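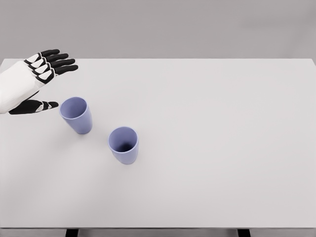
Kincaid equipment grant: progress to the end of April

Spending is under budget, mainly as we haven't bought the hand yet. We would like to claim this as prudence. In truth the first quotation from Ullomard arrived with the wrist adapter priced separately, and by the time we had finished being cross about that, it had expired. A fresh one is promised, adapter included.

Work has carried on in simulation, with two plastic cups and a plain white table. The cups are lavender, a choice made in an afternoon and defended ever since. We have put 200 grasp attempts through the current model, chiefly to find out what we need to buy before we buy it. The last project did those two things the other way round, and the result is still in a cupboard.

Three changes to the plan follow.

The second hand is dropped. Nothing in the cup work needs a pair, and the money is better kept for spare fingertips and a service contract.

The table comes down from the bespoke one by Hukitz to an ordinary bench. It will be flat, and we have checked that this is the main requirement.

The computing line goes up. Our present machine takes 11 hours over a full batch and heats the office as it does so, a benefit we expect to value less by July.

Delivery is quoted at 28 weeks from order. We had allowed for a good deal less, so the Banness trial will have to move into next year. We ask for your agreement to that, and to shifting the second hand's money as set out above. No additional funds are requested this time.

The revised budget sheet will follow once Ullomard has confirmed the price in writing.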